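Fliller (student robotics project)

Fliller is a student robotics project and annual pushing contest run by the engineering club at Drusness Technical College.
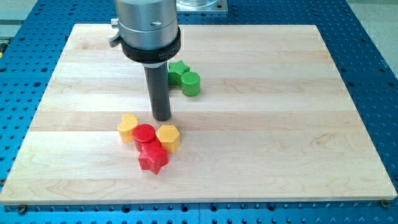
According to Edvin Eide, pushing was chosen over gripping so that first-year teams would have to think about friction from the first week, and he has argued against every proposal to change it.

Task

Teams program a robot arm fitted with a plain rod to slide small 3D-printed blocks across a wooden board. The blocks come in several colors and shapes, among them stars, hearts, cylinders and hexagons. Instructions are given as short written sentences, such as "move the red star next to the green cylinder." The rod may not lift or tip a block. A block that leaves the board is out of play until the next round.

Scoring

A perfect round is worth 1000 points. Points are lost for touching a block not named in the instruction and for running over the time limit. In the first contest the winning team, Joltness, scored 286. Sikora placed second with 214. Scores rose the following year, after teams were allowed to record practice runs and use them to train their software.

History

The project began as an evening class in motion planning. Students printed the first blocks themselves, and the files were later shared with two nearby high schools. The contest is held in May in the college's machine hall. Over 52 students have taken part since it began.

Club meetings

The club meets on Friday afternoons. Each team books the arm in half-hour slots, and unused slots go to beginners. New members start in a simulator and move to the real arm once their program has completed a set of short test pushes.

See also

Motion planning
Sikora (team)
Drusness Technical College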